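Is a spare paddle worth carrying on day trips, and what do I do about my knees?
Paddling > Slalom and river running > Beginners
Asked 6/20/11 by wetsock

I took up whitewater kayaking in December, in a heated pool, where I was magnificent. I have since been moved to a river, where I am less so. I've signed up for the novice slalom at Urkness at the end of the summer and the entry sheet says 18 gates, two runs, best one counts. My goal is to finish with the boat the right way up.

I have two problems. The first is that when I come into an upstream gate I slide right past the eddy, flail, and end up going through the next gate backwards. My coach tells me I'm "late" and then paddles away, so I don't know what I'm late for. The second is that after half an hour in the boat both legs go to sleep from the knee down, and when I get out I walk like a newborn calf in front of everybody's parents.

Also, do I need a spare paddle? The guy at the shop thinks I need a spare paddle. He also thinks I need a second helmet.

The boat is a secondhand Brikulell, the older plastic one with the foam pillar. I'm five foot ten if that matters for the legs.

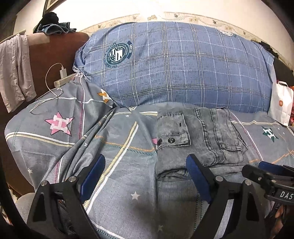
Bedska Canoe Club, Novice Section

4 people found this question useful

Answer 1 (accepted)
by Sutrisno Lau

Taking your title first, no spare paddle for slalom. You're never more than a short swim from the bank and there will be somebody with a throw rope who has been hoping all day to use it. On a longer river trip, one spare between the group is fine. The second helmet is for the shop's benefit.

Now the upstream gates. What you're late for is the turn. Most beginners look at the gate, paddle to the gate, and start turning when they get to it. By then the current has carried the boat below the pole and you are visiting the next gate. The thing to aim at is the eddy line, and you want to cross it high, close to where the eddy starts, with some speed on. Try it this way:

1. Pick your spot on the eddy line before you leave the gate above. If you're picking it on the way down you've already missed it.

2. Take your last hard stroke on the outside, the side away from the turn, so the bow is already thinking about going round when it hits slack water.

3. Edge the boat into the turn as the bow crosses. Lift the outside knee. If you sit flat you'll skid, and if you edge the wrong way you'll be reading this answer again tomorrow with water in your ears.

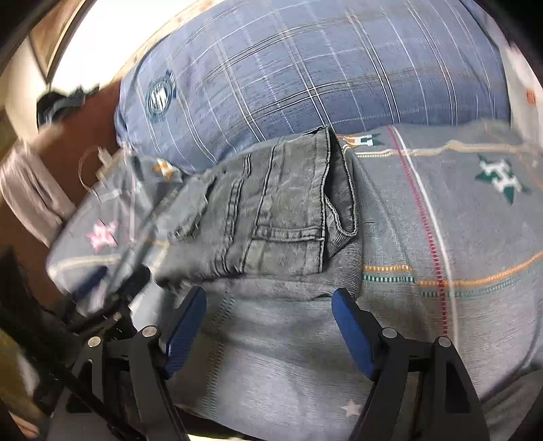 4. Plant the inside blade in the eddy and leave it there. Don't pull on it yet. The boat turns around the blade, and when the bow is pointing back upstream you open the blade and pull forward through the gate. Pulling early kills your speed and leaves you sitting between the poles like a parked car.

Do that on one eddy, with no gate hanging over it, until you're sick of it. Thirty good ones in a session beats paddling the whole course badly. Then put one gate in. A milk jug on a string off a tree branch works if the club won't let you touch the wires.

On penalties, which you didn't ask about but will: a touch is two seconds and a missed gate is fifty. I have watched people in the novice class lose a dozen seconds scrambling to avoid a two-second touch. Hit the pole. Say sorry to it if you were raised that way. What you can't afford is to drift by and miss the thing.

Legs. The usual culprit is the footrest. Everyone sets it too tight when they buy a boat, because tight feels like racing. Move it one notch out, so you can take the pressure off your feet on the flat bits and press when you need the edge. After that, look at what's under your thighs. The old Brikulell seat slopes down at the front and leaves the backs of your legs hanging. A wedge of closed-cell foam under there did it for me, and I'm taller than you are. Take it in small slices. You can shave foam off but I've never managed to shave any back on.

If they still go numb with the footrest out and the foam in, ask a physical therapist about tight hamstrings, and don't ask the people in the parking lot.

88 votes

Comment from wetsock: Moved the footrest. Got out of the boat like a human being. The thigh foam is next. Still late.

Comment from Sutrisno Lau: Everybody's late.

Answer 2
by gatejudge_ret

I agree with most of the above but would add that the eddies at Urkness are small and on the left the water pushes into the wall. High and early is right for gates 5 and 11. For gate 14 you have to go a touch lower or you'll land on the rock shelf, which has had paint of every color on it since before I started judging. Walk the course with someone who has paddled it.

Please also read your entry sheet again. Novices need a club bib and a boat with end grabs in working order, and they do check. People show up every year with a loop of clothesline and a hopeful face.

And pack something dry. The changing tent is a good walk from the finish, and it will be windy, whatever the forecast says. Jeans are fine for the drive home, though trying to pull them on over damp legs is a sport in itself.

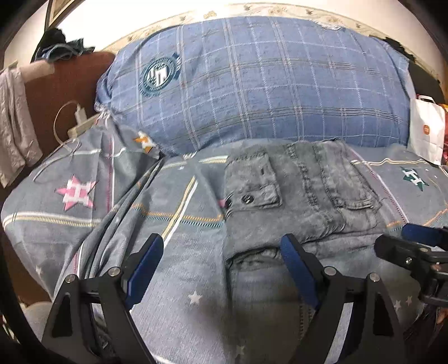
Folded jeans, blue plaid behind

Answer 3
by riverrat_tom

just get a Tăng. turns way better than the Brikulell. i had one for 2 seasons and never missed an upstream

Comment from gatejudge_ret: I judged you for both of those seasons.

Comment from riverrat_tom: ok a couple

Comment from wetsock: What does a used one go for? Asking before I cut up any more foam.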